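Flomari Reading Room Program
Progress report to the Wamex Fund, period ending September

The second period of the grant went mainly to opening hours and to the catalog. The Flomari room is now open until 8 p.m. on two evenings, as set out in the plan you approved. The Sakamoto room still closes at 5 p.m. and will stay that way until the hallway lighting is repaired. The landlord has accepted the repair and ordered the parts.

Loans came to 2,252 for the period. Most were picture books and early readers, with cookbooks next. Adult fiction moved slowly at Sakamoto, so we shifted part of that shelf to Flomari in August and will compare the next set of numbers before moving any more.

We registered 128 new borrowers. The form is down to one page and no longer asks for a second contact, which was the question people most often left blank. Parents can fill it out while their children pick books.

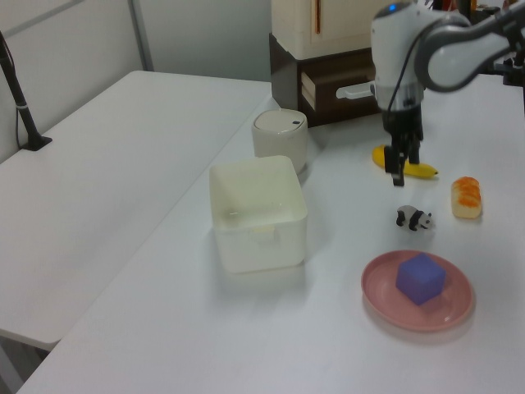 Ayman Tannous wrote after the summer that the evening hours were the reason his family had started coming back, but that the return box was often full by the time they got there and they had carried books home again more than once. We now empty it at noon and again at closing. Two other families raised the same point at the desk.

The catalog moved to Stuteo in July. Titles and authors came across cleanly. Shelf locations did not, and staff have been entering them by hand, starting with the children's section. That section is finished. Nonfiction is under way, and large print has not been started. Until it is done, large print titles show up in a search with no shelf number, and borrowers have to ask.

Spending is within budget on every line except book repair, where tape and replacement covers cost more than planned. We ask to move the unspent part of the printing line to cover it. The request form is attached with the receipts.

Next period: finish the shelf locations, start evening hours at Sakamoto once the lights are working, and order replacements for the worn early readers.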